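Andei dez anos a dizer mal de sacos de pano com fecho e acabei por comprar um. Chama-se Drosia, é da Cabello, e veio parar a minha casa porque o anterior (um Rakau, que Deus o tenha) perdeu uma asa no meio da rua, com dois melões lá dentro. Os melões portaram-se melhor do que as costuras.

O Drosia é um saco preto com asas castanhas, uma combinação que a Cabello descreve na etiqueta como «intemporal» e que a minha mãe descreve como «de ir buscar a roupa à lavandaria». Custou 103 euros na Dravumeo. Sim, eu sei. Também fiz essa cara.

Comecemos pelo que corre bem. Fica de pé sozinho. Parece pouco, mas quem já viu um saco desmaiar no chão do comboio e distribuir moedas pela carruagem sabe o que isto vale. O fundo é plano, a forma é de caixa, e o tecido amolga um bocadinho dos lados sem perder a compostura. Cabe-me o portátil, a marmita, um casaco fino e o livro que ando a fingir que leio desde agosto.

O fecho corre ao longo de toda a boca e faz umas pregas quando está fechado. Passa a vida a prender no forro, sempre no mesmo canto, e já aprendi a desviá-lo com o dedo mindinho. Por este preço, gostava que o mindinho tivesse folga.

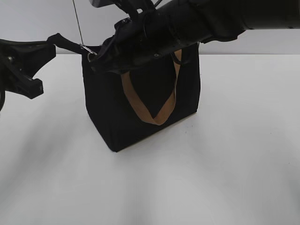
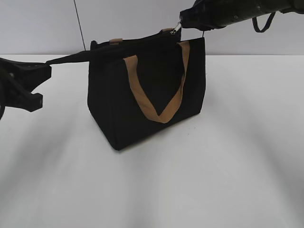

Drosia preto, asas castanhas: a da frente cai em V sobre o saco.

As asas merecem parágrafo próprio. São compridas o suficiente para o ombro, mesmo com casaco de inverno, e a cor é bonita. Em repouso, a da frente descai até meio do painel e fica ali pendurada com ar de quem desistiu. Prende-se no manípulo das portas, no braço das cadeiras e, uma vez, no guarda-chuva de uma senhora que não achou graça. A de trás deve fazer o mesmo, só que nas minhas costas.

Depois há a alça comprida, preta, para usar a tiracolo. Foi ela que me convenceu a comprar e é ela que mais me irrita. A favor: distribui bem o peso e liberta as mãos para o café. Contra: o regulador escorrega. Saio de casa com o saco à altura da anca e chego ao trabalho com ele a bater-me no joelho. A peça metálica do canto, pequena e prateada, tilinta contra a chave de casa a cada passo, e no escritório já sabem que cheguei antes de eu abrir a porta. Enrolei-lhe um elástico do cabelo e melhorou.

Limpeza: o preto disfarça o café e denuncia o gato. Pano húmido, escova, paciência. Na máquina não me atrevi. A Amber Kershaw, que trabalha comigo e tem o mesmo modelo, lavou o dela a frio e diz que saiu impecável, mas a Amber também diz que o micro-ondas da copa está limpo.

Comprava outra vez? Em saldo, sim. A preço inteiro, ia primeiro à loja puxar o fecho umas quantas vezes e pendurar a alça ao ombro com qualquer coisa pesada lá dentro. A devolução na Dravumeo é feita em 2 semanas e os portes ficam por nossa conta, informação que só descobri na terceira.

Nota: 7 em 10. Perde dois pontos pelo regulador e um pelo fecho.

Última atualização: 28 abr 2025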